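The Udbridge Budget

Sunday, gone midnight. Quote from Kemton still open. 900 for the fingers, 1574 for the full gripper. We had 1000. I did the sum again, as if it might feel sorry for me. Tape first, then. Tape was cheap. 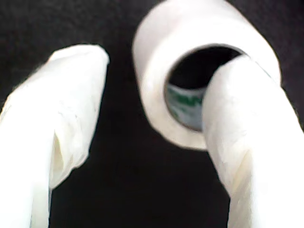
Duda said buy the fingers and be done, tape was a cost as well, it just came in smaller bills. Fair enough. But the grant ran out in November and there was still a tray to pay for, and postage. Wrote "consumables, 30" on the sheet. Crossed it out. Wrote it agian.

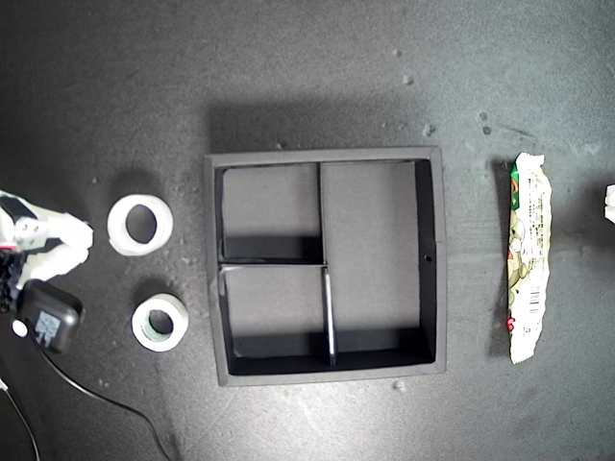 Arnska Quarterly, page 30

By two I had a plan. Fingers now, gripper next year, nothing for me. Teh cursor sat on Order. I thought of the Udbridge office, the cold stairs, the form with its one small box for Reason.

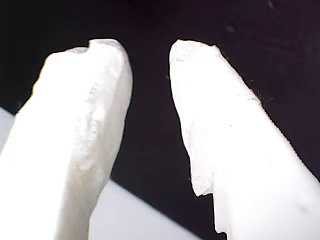
Could Kemton hold the price till spring? Only with a deposit, and the deposit was 900.

I shut the lid. Opened it. Typed Reason: worn out. Pressed send and went to find my coat.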